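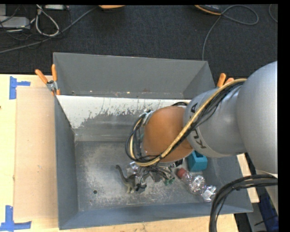

Can a robot arm built up in a shared workshop sort household junk well enough to be useful?

Sometimes it can pick up a single object it has met before, but sorting a mixed bin without a person standing by is still beyond the one at Moynihan Workshop.

Members of the Moynihan shared workshop showed off their bin-picking project at an open evening last month, and the posters promised a machine that "sorts your recycling for you." Visitors who stayed past the first few minutes saw something more modest. The arm reaches into a gray metal bin, closes its gripper on something, lifts, and puts the thing down on the tabletop next door, if all goes well. It does not know what it has picked up. The sorting part, which is the part in the poster, has yet to be written.

The project is called Gestby and is led by Imre Takács, a retired elevator mechanic who has been a member of the workshop for 4 years. He bought the arm used, from a packaging plant that was closing a line, and put it together with a gripper of his own over the winter. The control software is a mix of a free package named Istex and what Takács calls "a lot of my own bad code."

Takács himself was more careful than the posters. "It grabs things," he said. "I wouldn't say more than that yet. I didn't write the sign."

The group keeps a log of every grasp attempt, and to its credit it let this reporter read it. In the last full round of testing before the open evening the arm made 402 attempts. The log counts 51 percent of them as successes. That sounds decent for a home-brewed setup until you read what a success is: the object has to leave the floor of the bin. It doesn't have to arrive anywhere. Objects dropped on the way to the table are marked as successes with a note, and there are plenty of notes.

The choice of objects also deserves a harder look than it got. The test set includes a crumpled clear bottle with a red cap, a toy dinosaur with a long neck, a teal-blue block and a few smaller odds and ends. The dinosaur is a favorite with visitors and, by the log, easy for the gripper, which tends to catch it by the body. The clear plastic goes much worse. Takács said the depth sensor has trouble with anything shiny or see-through, and that he has tried dimming the lights, with mixed results. Most of what goes into a real recycling bin at my house is shiny or see-through.

Then there is the bin itself, held at the sides with two orange-handled spring clamps. Takács said an early version without clamps got shoved across the table when the gripper came down off target. Clamping it was a sensible repair. It also means the arm is always reaching into the same place, in the same container, and the members have not yet tried it with the bin moved or turned. Blue tape marks on the tabletop show how much depends on things being put back where they belong.

Cost is another sore point. The flyer handed out at the door said the build could be copied "for the price of a good bicycle." The group's own parts list does not include the arm or its controller. Asked about this, the member staffing the table said those were "a one-time thing," as most purchases are. Takács would not give the price he paid. He did say that anyone starting from nothing should expect to spend far more on the arm than on everything else together, and that wiring it safely is no job for a beginner.

A local parts shop, Zareck, has offered to sell a kit version of the gripper, and a sign-up sheet was going around. It had 28 names on it by the end of the evening. The sheet gave no price and no delivery date, and it did not mention that the kit needs an arm to be attached to.

None of this makes Gestby a bad project. The mechanical work looks solid, the log is kept in detail, and two of the younger members have learned to write motion code that stops the arm short of the bin wall. Roughly a third of the questions from the floor were about safety, and Takács answered those fully, including one about a bent finger plate he put down to his own mistake. The arm runs only when he or one other trained member is in the room.

The next public run is set for 08/04/2018 at the workshop, with free entry. Takács said he hopes to have the arm tell plastic from everything else by December. He has asked for the posters to be taken down before then. At the time of writing, the one by the front door was still up.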